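Two Months with the Kitting Arms

18 November 2022

The second arm went live at Illden last week, so I now have enough notes to write something down. I do process engineering for the small-goods side of the building. We pack board games, travel sets, desk toys and replacement parts for four brands, the largest being Cordero. Until September every piece that went into a box was put there by a person at a bench.

The old line had 12 stations. A packer took a tray, filled it from bins, checked it against a card and slid it on. Target rate for a full chess set was 40 trays an hour. Good packers beat that before lunch and fell under it after three o'clock, which is normal and which the scheduling never allowed for.

The arms do not replace the line. They do the replacement parts orders, where a customer has lost two pawns and a knight and wants those and nothing else. Every order is different, the quantities are tiny, and people disliked the work because it broke their rhythm. We had 457 such orders open when the project was approved. The queue stood at 68 this morning.

Setup took longer than the vendor schedule said it would. The gripper closes on parallel travel, and most of our parts are round where you want to hold them. A pawn has a ball on top, a narrow neck and a flared base. Grip it on the ball and it rotates. Grip it at the base and the fingertips hit the board or the tray floor. The neck works if approach height is right to within a couple of millimeters. We keep a height table per part, stored in Storport with the rest of the part data, and most of October went into filling it.
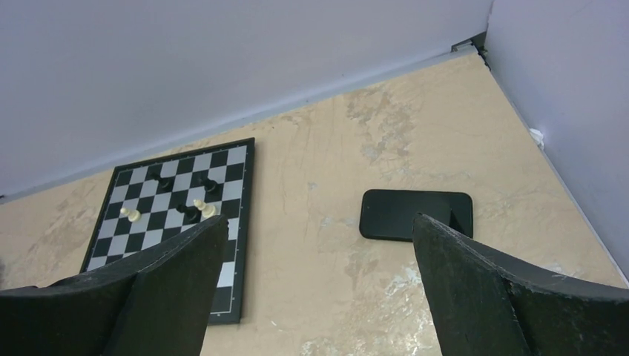 Dark parts were the other problem. A black piece on a black square gives the vision system very little edge to work with, and the confidence score drops below the threshold we set. The arm then stops and asks. In the first week it asked constantly. We changed the exposure, which helped, and then retaught the parts with more samples, which helped more. Light pieces have been reliable from the start.

Now the staffing side, which is what people at other sites email me about. Nobody was let go. Two of the packers moved to what the org chart calls cell attendant. The job is loading trays, clearing stops, teaching new parts and signing off the first piece of each batch. It pays one grade higher. It also means fewer people to talk to, and one of the two has asked to rotate back to the benches every other week. I supported that and it was approved.

Ardalan Kermani took the other post. He packed for nine years and knows the parts better than the database does. In his first week he found that one of our bishops had been entered with the wrong base diameter, and that the error had been there since the part was created. On the bench it never mattered, as hands adjust. The arm dropped that bishop every time until he corrected the record.

I had underestimated this category of work. A lot of what the packers knew was never written anywhere: which molds leave flash on the base, which supplier's felt peels, which lids need a second push. We are collecting it in Wirnora as free-text notes per part, with the packer's initials attached. Writing a note counts as paid task time. I had to argue for that.

Complaints so far: the stop alarm is too loud, the attendant's screen is mounted too high for anyone under average height, and the arm parks in a position that blocks the easiest path to the tray rack. The first is fixed. The bracket for the screen is on order. The park position needs a new safety review, so it will be December at the earliest.

Open items on my own list are fingertip wear, which I am logging weekly, and mixed batches with magnetic travel pieces, which stick to each other in the bin and come up in pairs.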